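# The Small Box Everyone Has

In my first language there is a word for the things which lie at the bottom of a drawer and which have no pair. I did not find a good translation in English. My neighbor, who is American, suggested "odds and ends," but this sounds to me like something from a kitchen. I mean the single earring, the ring that is too small since many years, the watch that waits for a battery.

I began to think about this in April, when I was moving from a large apartment in Pruston to a smaller one on the other side of the river. Furniture is easy to decide. A sofa fits or it does not fit. The jewelry took me one whole Monday, and when I told friends about it, I learned that almost all of them have such a box and almost none of them have looked to the bottom of it.

Most people, I found, do the sorting on the bed. A table is too hard and things roll from it. A quilt has folds, and the folds hold the small pieces where you put them.

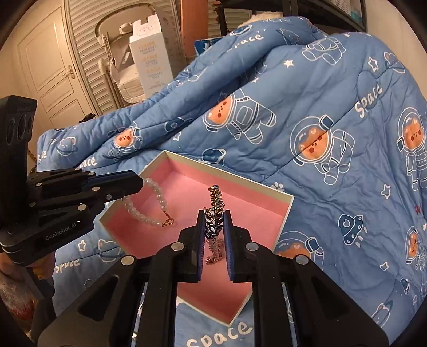

*A chain of thick links and a bracelet of pale beads, at the pink-lined box.*

Teodor Hovland repairs jewelry in a shop behind the Salico bakery, and he has done this work for 12 years. I visited him early, before he opened, because he does not like to talk while customers are waiting. He made coffee for us on an old Bezerra machine which takes more space than his workbench.

"People bring me the box," he said. "They do not bring me the broken thing. They put the whole box on my counter and say, please tell me what I have."

What they have is usually a knot. Chains are the worst, and the thin ones are worse than the thick ones. A heavy curb chain, with its flat and twisted links, does not tangle so much, but it presses and scratches whatever is lying under it. Beads are softer company. Their weak point is the string inside, which nobody can see. Hovland holds a bead bracelet by the clasp and lets it hang, and he looks for thread between the beads. If there is a gap that was not there last year, the string is stretching and it is time to bring it in.

His rule for storage is simple and a little boring: chains hang, or they lie closed and alone. He told me to fasten the clasp of every bracelet before I put it away. I have had bracelets for thirty years and I never did this.

For the knots he uses two sewing needles and a drop of baby oil, on a plate. He works from the middle of the knot and never pulls on the ends. One customer brought him a bundle with 8 necklaces in it, and he needed a full afternoon. He asked for a small price, he said, and then looked a little sorry about it.

## Out of the box

The second person I visited was Eskil Sæther, who helps families to clear houses after somebody has died or moved to a care home. He has a very quiet voice. His advice is that everything must come out before anything is judged. If you take out one piece, think about it and put it back, you will do this all evening and the box will be the same.

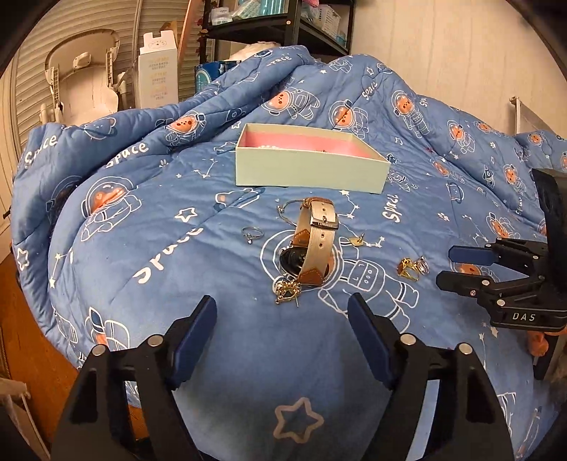 *Watch, rings and small gold pieces laid out on the comforter, with the open box behind.*

After that he makes groups, but he doesn't group by value. He puts together what is worn, what is kept for a person, and what is only there. A watch with a leather and fabric strap can belong to any of these. The same is true for a gold ring, which surprised me. He once met a woman with 63 rings who wore only the cheapest one, a coiled silver band from a market.

Single earrings get their own small dish, and they stay in it for one month. Very often, he says, the partner comes home in this time, from a coat pocket or from under the washing machine. He is also strict about earring posts. They bend easily, and a post that points up between other things will scratch them, or you.

I asked him how much money is normally in such a box. He does not like this question. The highest he remembers was a brooch for which the family received 1000 dollars, and they argued over it until summer. Most boxes, he says, would pay for a dinner.

Straps need some attention too. Leather should not be closed in a box with something damp, and a fabric strap can be washed by hand with mild soap if you take it off the case first. Hovland showed me the little sprung pins that hold it. I lost one of mine immediately and we spent some time on the floor.

My own box is now from Gellow, a small cardboard one with a lid, and the old wooden one I gave to my niece. I kept eleven pieces. The ring which is too small I wear on a cord. In the dish there is still one earring, a green one, and the month was over two weeks ago.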